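Tuvmont Dokumentationskoffer TK-16
Mobile Aufnahmeeinheit für Zeugenaussagen und Haftdokumentation

Der TK-16 ist für Menschenrechtsorganisationen, Anwaltskanzleien und Beratungsstellen ausgelegt, die Aussagen ehemaliger Inhaftierter gerichtsverwertbar sichern müssen. Ton, Transkript und Anlagen werden in einer verschlüsselten Fallakte abgelegt. Eine Internetverbindung ist für die Aufnahme nicht erforderlich.

Jede Datei erhält beim Speichern einen Prüfwert und einen Zeitstempel. Nachträgliche Änderungen werden als eigene Version geführt – das Original bleibt schreibgeschützt. Klarnamen und Aussagen liegen auf getrennten Datenträgern.
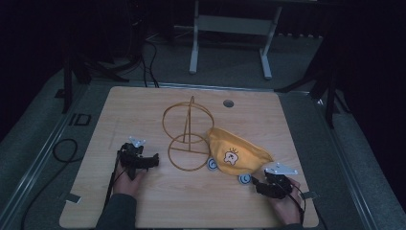

Für die Übergabe an Dritte erzeugt die Software Nenus ein Exportpaket mit lückenlosem Zugriffsprotokoll. Stimmen lassen sich im Export verfremden, Ortsangaben und Namen schwärzen. Der Feldkatalog umfasst 284 Einträge, darunter Haftort, Haftdauer, Einzelhaft, Zugang zu Rechtsbeistand und medizinische Befunde.

Technische Daten
Aufnahmekanäle: 8
Interner Speicher: 240 GB, verschlüsselt
Akkulaufzeit: 16 Stunden
Exportformate: PDF/A, WAV, XML
Oberfläche: Deutsch, Englisch, Farsi, Türkisch

Lieferumfang
Koffer, Aufnahmegerät, zwei Tischmikrofone, Netzteil, zwei Sicherheitsschlüssel, Nenus-Einzelplatzlizenz

Zubehör
Ansteckmikrofon Tolentino, Archivanbindung Findaten (separat lizenziert)

Auslieferung der aktuellen Serie ab Januar. Preise auf Anfrage – gemeinnützige Träger erhalten gesonderte Konditionen.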